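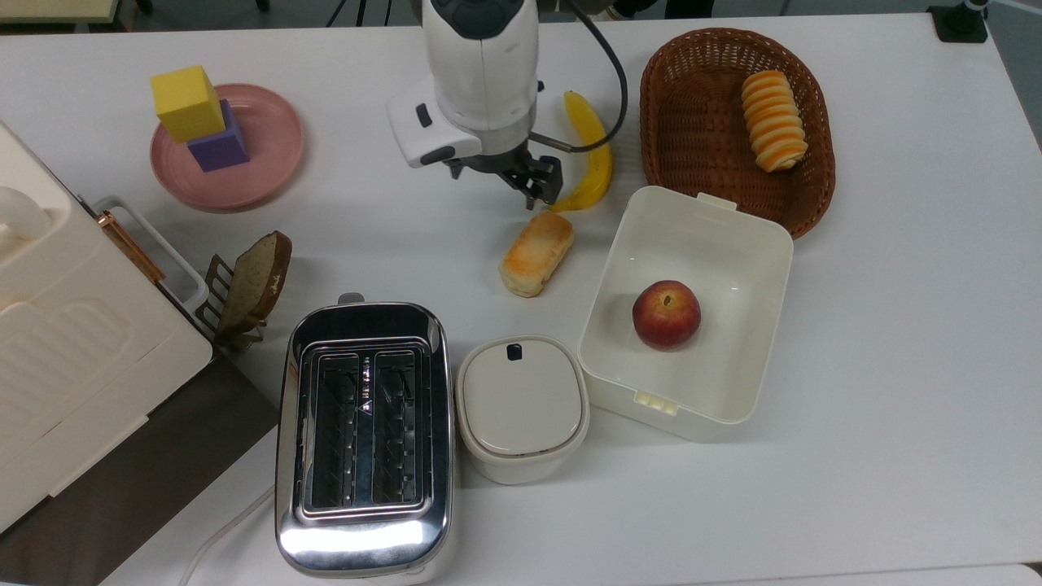
Can a machine make breakfast yet?

grunley48
I'd settle for toast. Bread in, lever down, plate out. My nephew has managed it since he was five, and he costs less than an arm.

NighatM
Picking things up is mostly fine now. It's the lever I'd worry about. Pushing down on a light toaster without shoving it across the counter is hard.

coltport_ajith
Disagree. Levers are easy, they stay put. Soft stuff is the trouble. Squeeze a bun too hard and you've invented the cracker.

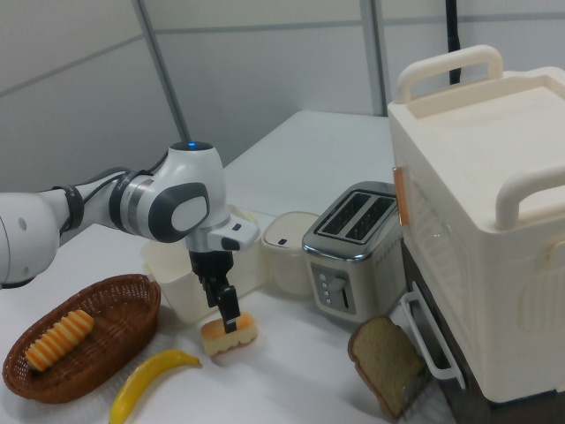
And play food lets everybody off easy. Show me a ripe peach.

grunley48
So no toast and no peaches. What am I paying for?

NighatM
Patience, mainly. Ours at Derncombe sorts 563 parts a shift and I still wipe the bench myself.

Simon_T
My dishwasher can't load itself either and I've forgiven it.

coltport_ajith
I haven't. Ask me again in July.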